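Accueil Nos visites L'atelier À propos Questions fréquentes Contact

À propos de Skosteo

Bonjour et bienvenue ! Si vous êtes arrivé jusqu'à cette page, c'est sans doute que quelqu'un, chez vous, travaille le dos à une fenêtre avec un reflet en plein milieu de son écran, ou bien le nez dans un couloir où il fait sombre à trois heures de l'après-midi. Nous connaissons bien les deux cas, et quantité d'autres entre les deux. Skosteo est une petite maison qui s'occupe de la lumière du jour dans les lieux où l'on passe ses journées : bureaux, écoles, bibliothèques, cabinets, salles d'attente (ah, les salles d'attente !).

Nous venons chez vous, nous regardons comment la lumière entre, où elle va se perdre et qui elle gêne, puis nous vous rendons un carnet, écrit dans une langue que tout le monde peut lire, avec des propositions classées de la plus simple à la plus coûteuse. Très souvent, la plus simple consiste à tourner un bureau. Cela nous vaut parfois des regards un peu déçus, comme chez le médecin quand on ressort sans ordonnance, mais nous la laissons en tête de liste.

D'où nous venons

La maison est née à Jurkthorpe, au-dessus d'un magasin de tissus, dans une pièce orientée plein ouest qui était un four en été et un puits dès la Toussaint. Nous y faisions alors tout autre chose, de la relecture de manuels scolaires pour être précis, et nous passions notre temps à déménager nos tables au fil de la journée, avec nos tasses et nos piles de papier. Une voisine de palier nous a demandé si nous pouvions venir regarder son cabinet, qui avait le même défaut. Puis sa sœur, qui tenait une école de musique. Les manuels ont attendu de plus en plus longtemps sur le coin du bureau, et un mois d'août, en rangeant, nous nous sommes aperçus que le carnet de visites était plus épais que celui des relectures.

Nous sommes aujourd'hui cinq, installés un peu plus bas dans la même rue, avec des fenêtres au nord et une lumière égale que nous avons longtemps enviée aux autres. Le magasin de tissus existe toujours, et nous y prenons encore nos échantillons quand il faut montrer à un client la différence entre un voilage qui adoucit et un voilage qui éteint.

Notre façon de travailler

Une visite dure le temps qu'il faut, mais nous demandons à voir les lieux à deux moments au moins : le matin quand on arrive, et en fin d'après-midi, à l'heure où les gens commencent à se frotter les yeux. Nous nous asseyons à toutes les places, vraiment à toutes, y compris celle du stagiaire et le tabouret près de la photocopieuse. Nous notons ce qui brille, ce qui fatigue, ce qui manque. Nous posons aussi beaucoup de questions, et nous aimons bien que ce soit la personne assise là tous les jours qui réponde, plutôt que celle qui a signé le devis.

Les cloisons vitrées reviennent dans presque toutes nos conversations. On les installe pour que la lumière des façades aille jusqu'au milieu du bâtiment, et c'est une très belle idée ; ensuite on découvre qu'on voit ses voisins et qu'ils vous voient, on pose des stores, on les baisse le premier jour pour une réunion un peu délicate, et ils ne remontent plus. Nous passons donc pas mal de temps à parler de stores. L'inclinaison des lames compte énormément : légèrement ouvertes vers le haut, elles envoient le jour au plafond, et la pièce entière en profite sans que personne ne soit ébloui ni observé. Nous collons volontiers une petite note près de la tringle pour rappeler la bonne position, et il paraît qu'on la respecte mieux quand elle est écrite à la main. 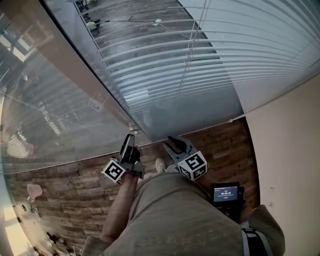
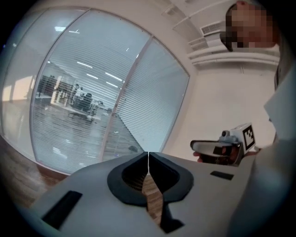 Marjorie Cropper nous a écrit, quelques semaines après sa visite, qu'elle avait commencé par nous en vouloir un peu : elle attendait un beau projet avec des luminaires, et nous lui avions conseillé de dégager les rebords de fenêtre et de repeindre le mur du fond en blanc mat. Elle ajoutait qu'elle n'allumait plus le plafonnier avant quatre heures, que ses maux de tête du soir s'étaient espacés (elle ne voulait pas jurer que c'était lié, et nous non plus), et que les plantes, déplacées sur une étagère, se portaient « insolemment bien ». Elle trouvait en revanche notre carnet trop long, et elle avait raison. Nous l'avons raccourci depuis.

Ce que nous ne faisons pas

Nous ne vendons ni stores, ni vitrages, ni lampes, et nous ne touchons rien des entreprises qui en vendent. Quand un client nous demande une adresse, nous lui en donnons plusieurs et nous le laissons comparer. Pour les vitrages anciens, nous travaillons main dans la main avec l'atelier Drollier, qui sait réparer une fenêtre que d'autres auraient jetée, et pour les questions de bruit (une cloison vitrée, ça résonne, il faut bien le dire) avec le cabinet Tsang, dont les bureaux sont d'un calme à vous donner envie de chuchoter. Chacun facture de son côté, chacun dit ce qu'il pense, et il nous arrive de ne pas être d'accord devant le client. Il s'en remet très bien.

Nous ne faisons pas non plus de logements particuliers, à notre grand regret, car on nous le demande souvent. Il faudrait être plus nombreux et nous tenons à rester une équipe qui déjeune autour d'une seule table.

L'atelier

Une fois par saison, nous ouvrons nos portes pour un atelier à destination des écoles et des petites structures. On y apprend à observer une pièce au fil de la journée, à tracer sur un plan la course du soleil, à reconnaître un éblouissement qu'on ne remarque plus à force de plisser les yeux. La salle peut accueillir 60 personnes, en se serrant un peu du côté du vestiaire. Les enseignants repartent avec une maquette en carton à monter en classe, et nous recevons ensuite des photos de maquettes dotées de piscines, de tours et de chats, dont nous gardons précieusement la collection.

Le tirage du petit guide que nous distribuons à cette occasion a atteint 3 000 exemplaires, et le stock descend plus vite que prévu. Si votre école en veut une pile, demandez-la-nous, l'envoi est gratuit tant qu'il en reste.

Venir nous voir

Le plus simple est d'écrire par le formulaire de la page Contact, en nous disant en deux mots quel genre de lieu vous occupez, vers où donnent les fenêtres et ce qui vous dérange le plus. Un plan, même griffonné au dos d'une enveloppe, nous aide beaucoup. Nous répondons à tout le monde, un peu plus lentement en août. Et si vous passez par Jurkthorpe, montez donc prendre un café, de préférence le matin : la cuisine est la seule pièce qui donne à l'est, et nous en sommes assez fiers.

Toute l'équipe de Skosteo

Dernière mise à jour : août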